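Search products, parts and guides Search Clear

Shboul Wrist Kit, second build

The Shboul is a kit of parts for adding a small camera and a two-finger gripper to a hobby robot arm. It is sold by Prorkine and put together by the buyer, at home or in a shared workshop. Most of the parts bolt on with hand tools. A soldering iron is needed for the power lead, unless you order it with the plug already fitted.

What is in the box

The camera board and its short cable, the gripper body, two fingers with rubber pads, a small motor with its driver, the mounting plate, and a bag of screws. The plate is drilled for the Brallasard arm and fits other arms with the adapter ring, sold separately. There is no power supply in the box.

Building it

Fit the plate first and check that it turns freely through the full range of the wrist. Then fit the gripper body and run the camera cable along the inside of the arm — leave a loop at the joint or it will pull loose. Most builders finish in an evening. The motor is rated for 3,000 hours of light use, and the finger pads for 2,000 grips on smooth items before they need changing.

Kitchen items are a good first job once the arm moves. Glazed white dishes on a dark surface are hard on the camera's automatic exposure, so set it by hand before you start and lower the gain until the rim of the dish shows as a clean line.
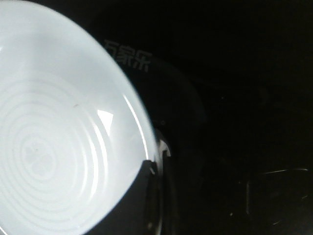 Silviu Ardeleanu wrote in to say that the factory gain setting was too high for his kitchen lights, and that he got steady results only after turning it down by 4 steps and moving his lamp to one side. He would like to see the setting printed on the quick start card. We have passed that on to Prorkine.

Care and spares

Wipe the pads with a damp cloth and let them dry before use. Keep the lens cover on when the arm is parked. Spare pads, fingers and cables are kept in stock at our Ustport counter and can be added to any order. Driver boards are made in small runs, so the wait can be longer — ask before you order.

Kits ordered before August have the older plate, which needs the longer screws. Hala Hattar at the parts desk will send a set on request.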